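Sondside Community Kitchen > Projects > Dry Store > Reports

Dry Store Refit: Progress Report for the Hernetti Fund

September
By the project lead, Sondside

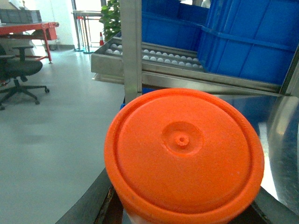 Where the money has gone

The short version is shelving and tubs. When we applied to you in the spring we described our dry store as "in need of modest reorganization," a phrase that took two of us an afternoon and that we remain proud of. The store was a narrow room with a door that opened inward onto whatever had been put down last. Your first payment has let us replace the old shelves, which sloped, with stainless steel racks, which do not, or at least not in any way we haven't measured and corrected.

The racks came from Dastanitz and arrived in flat cartons with instructions for a different rack. We had allowed one morning for assembly. It took most of a week, and one upright had to come down again when we found that the tray supports were facing the wall. I mention this mainly to explain the line for extra labor in the spending sheet.

The second large item was containers. We bought 140 in total, in several sizes, to replace a collection of ice cream tubs, cookie tins and bags closed with clothespins. The bright orange cylinders were the cheapest of the colors on offer. There was some feeling that orange would be hard on the eyes first thing in the morning, and it is, but you can find one from the doorway with the light off. The lids are flat with a raised rim, so in principle one container sits on top of another. We have set the limit at two high after an incident with the split peas.

Trays

The application asked for shallow steel trays with raised sides for the small stuff that used to roll to the back and stay there. These are in, and they are the part of the project people comment on most. Thin metal dividers keep things in rows, and a row with a gap in it can be read at a glance, so the reordering now happens before we run out. Under the former system we learned we were out of something when a cook shouted.

One tray design was a mistake. It was too deep for the middle level and had to be tipped forward to get anything out from behind, with predictable results. The supplier took three of them back and charged us for the return. We kept one, and it now holds receipts.

Labels

Progress on labels is slower than we promised. The first batch, from a printer in the office that was described to us as nearly new, peeled off within days. The second batch stuck beautifully, in the wrong place, on the lids, where they were of no help to anyone looking at a shelf above shoulder height. They also went wandering whenever two lids were swapped, and for part of July we had a container of rice going about as cornmeal.

The present rule is that the label goes on the side wall, facing out, with the contents in large letters and the date of filling underneath. Lids stay blank. We have ordered 1000 blank labels, which is far more than we need and was the smallest box Sivakumar would sell us. If another of your grantees is short of labels, please pass on our details.

Spending against budget

We have spent around 60 percent of the award. Racks came in a little under the estimate and containers a little over, and the two nearly cancel out. Delivery charges were higher than planned, chiefly the second delivery, which was to replace the part of the first delivery that had gone to a garage with a similar name. The full sheet is attached with receipts (see above under trays for where they live).

We are not asking to move money between headings at this stage. We may want to do so next quarter if the floor turns out to need more than paint.

What hasn't been done

The floor. It was meant to be cleaned, patched and painted before the racks went in, and I think anyone who has moved a loaded steel rack will understand our present mood. The plan is to empty one side at a time, shift the racks across, paint, wait, and shift them back. We expect this to close the store for 5 days, and the kitchen has asked that none of those days be one on which it is cooking, a request we are still working through.

The step stool is also outstanding. The one we chose was discontinued between the quote and the order.

The door still opens inward. A joiner has looked at it twice and written nothing down either time.

Before the next report

We aim to have the floor finished and the last of the old tins emptied. Several of these have contents we can't identify and no one is keen to try. We will also write up the shelf plan on a single page, as your office asked, so that somebody new can put a delivery away without ringing me at home.

The second payment is due on acceptance of this report. The bank details are the same as before.

Related items
Dry Store Refit: Original Application
Shelf Plan, Draft 3
Notice to Cooks: Two High Means Two High
Walk-in Cooler Repairs: Closing Report
Wanted: Good Home for Cookie Tins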